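Component tray

A component tray is a shallow, open container used to hold small parts and partly finished assemblies on a workbench. Trays are common in electronics assembly, repair shops, watchmaking, dental work and laboratories. Most are rectangular with rounded corners and a raised rim, which keeps round parts from rolling onto the bench. A tray differs from a bin in its depth: a bin holds a supply of parts, while a tray holds the few that are being worked on.

Materials

Stainless steel is widely used because it is easy to wipe down and does not absorb flux or solvent. Pressed trays are made from a single sheet, so there are no seams where dirt or clipped leads can collect. Plastic trays are lighter and quieter. Ordinary plastics can build up a static charge, and trays meant for bare circuit boards are often made from a conductive or static-dissipative grade.

A metal tray conducts electricity. A board that still holds a charge in its capacitors can be shorted if its solder side touches bare steel. For this reason many shops discharge the larger capacitors first and put a liner between the board and the metal.

Liners

The usual liner is a sheet of paper, lint-free cloth or thin foam cut to fit the flat bottom of the tray. White is a common choice, as small screws, washers and solder balls show up well against it. A liner also stops parts from sliding when the tray is moved and protects printed markings from scratches. Paper is cheap and can be thrown out after each job, but it sheds fibers when torn. Cloth lasts longer and has to be washed. Where static is a concern, ordinary paper and foam are replaced with dissipative sheet.

Round boards

Circuit boards are most often rectangular, but round ones are made for lamps, sensors, motors and other products with a circular housing. A round board has no straight edge to line up against the side of a tray, and it is normally set down near the middle – clear of the rim, where fingers or a tool can reach it from any side. Tall parts such as can capacitors should face up so that the board lies flat and the leads are not bent.

Arrangement on the bench

In a typical layout the tray sits in the center of the work area and the supply bins stand to the left and right. Stacking the bins in pairs saves table space. Bins are often bought in one bright color, and some shops give each color a meaning, such as orange for loose parts and blue for finished work.

The parts catalog of Prolto, a bench supply firm in Estport, lists its standard lined tray as item 2772 and the matching stacking bin as item 3790. The liners are sold in packs of 30.

Care

Trays are emptied and wiped at the end of a job. Steel trays can be washed with mild detergent and should be dried before a new liner goes in. Dented trays rock on the bench and are usually replaced.

See also: parts bin, antistatic mat, workbench
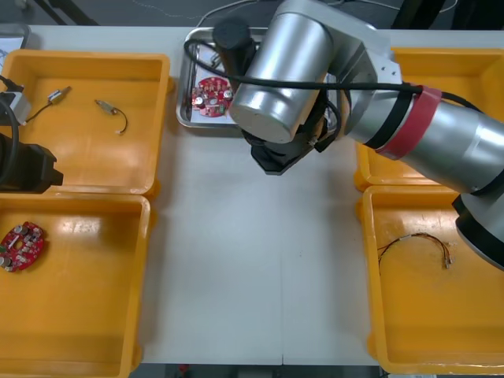
Categories: Workshop equipment, Electronics assembly, Containers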